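Skallgate Handheld Teaching Grip
Sold singly or in pairs

Item no. 1119
Made by Trulosau
In stock, ships Friday if you order before noon

Hi! I run the teaching-gear corner of the Prirnbridge shop, and the Skallgate is the one I end up talking about the longest when somebody calls. So I wrote most of it down.

What it is

The Skallgate is a two-finger grip you hold in your hand to show a robot a task. You squeeze the trigger and the fingers close; let go and they open. The small camera on top sees what the fingers are doing, and the grip logs finger opening and position while you work. No arm has to be in the room when you record. Later on you mount the same fingers on your arm, load the recordings into whatever training code you use, and the arm's wrist view looks a lot like what it learned from.

If you'd rather drive the real arm, there's a remote mode too. Flip the side switch and the grip becomes the leader: your arm follows your hand, and the trigger runs its gripper. I use remote mode for anything where the reach of the arm matters (a deep shelf, say) and plain handheld for pretty much everything else, because it's so much quicker to set up.

What I've been doing with it

Cables! Everybody wants to see cables, and I get it, they're a pain. A block goes where you put it. A patch cord swings, twists, and lands some new way every time you drop it. My standing bench task is picking up an Ethernet cable and bringing the plug over to a network switch in a small open rack. I recorded 200 demos of that one in August, mostly in the evenings with the radio on, and my hand held up fine. Nearly all of what I changed along the way was how I came at the cord: slower, fingers wide open, and lined up with it before squeezing.

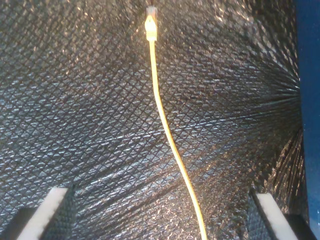 The fingers wide apart with the yellow cord between them. 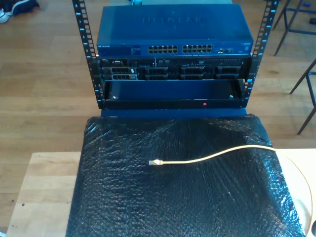 What's in the box

- Skallgate grip with trigger and wrist strap
- Two fingers with cream pads, already fitted
- Spare pair of pads
- Arm mounting plate and screws
- USB-C cable, long enough to walk around a bench with
- Printed quick start (short, and I'd read it)

The quick numbers

Camera rate: 60 frames per second
Trigger: spring return, adjustable tension
Power: over USB, no battery
Remote mode: Pagano driver, included as a download
Finger pads: replaceable, sold in packs of 5

Setting up for your first session

1. Plug the grip in and open the recorder. Wait for the light by the trigger to go solid.
2. Squeeze all the way and let go all the way, twice. That sets the finger range, and if you skip it your openings will be off for the whole session.
3. Put your part down somewhere you can reach without twisting your wrist.
4. Tap the thumb button, do the task once, tap again. One tap-to-tap is one demo.
5. Move the part a little and go again. Turn it, slide it, flip it over. Please don't record the same easy pickup all afternoon (I've done it, and the arm learned exactly one spot on the table).
6. Throw out the bad ones right away with a long press. You won't remember them later.

A few things I'd want to know before buying

The grip is a bit front-heavy. After almost an hour my forearm lets me know, so I take breaks and switch hands. It works fine left-handed, though the thumb button is a stretch.

The pads are soft on purpose and they do wear. With cords and smooth plastic I swap mine when they start to look shiny. If you handle anything with sharp metal edges, order an extra pack now and save yourself the shipping.

Remote mode wants a wired connection. Wi-Fi will run, but I notice the lag, and when I notice the lag I start overcorrecting and the demos get jerky.

Also, the fingers don't feel anything. There's no force reading in this model. For pushing a plug in until it clicks you'll be going by eye and by the sound, and your robot will only have the eye part. Trulosau has a force version in the works and I'll list it when I can get my hands on some.

Returns and questions

Send it back within the month if it doesn't suit you, pads used or not. If you aren't sure whether the mounting plate fits your arm, email me the bolt pattern before you order and I'll check it against the drawing. Pairs ship in one box, with the left and right grips labeled on the strap.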